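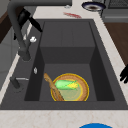 Corn and a wooden spoon in a round bowl, set in the sink of the Prundine practice kitchen.

Setting up your first sink task in Prundine

Posted by Zawadi Langat for the Todwood robotics club, March 13, 2018

These steps are for new members working on the simulated kitchen. You need a club login and the Temba controller. If you haven't done the Bravon arm lesson from January, do that first.

1. Open Prundine and load the kitchen file. Save a copy under your own name before you change anything.

2. Pick one object to move and one place to put it. Write both down in your log. "Take the corn out of the bowl" is a good first task. "Clean up the sink" is too big.

3. Set the step limit to 200. Drive the arm by hand with the controller and go slowly near the rim of the sink.

4. Save each run, good or bad. You need 11 runs before you start training.
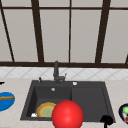 Camera placement causes more trouble than driving does. The default view faces the window and is fine for checking where the faucet is, but you should add a second view from higher up. With the low view, something near the front can cover what you need to see. The big red sphere hides part of the sink's front rim and overlaps the plate in the basin, so you can't judge the gap between the plate and the rim on that side. Move the camera up until the whole plate shows, then lock it. Don't move it again between runs.

5. Play back your runs at normal speed. Throw out any where the controller lost its connection.

6. Copy the folder to the club drive and add your name to the sign-up sheet for training time. Each slot is 2 hours, with 2 people to a slot.

If the gripper won't close in step 3, check that the Temba is in arm mode. It starts up in base mode every time you reload the file.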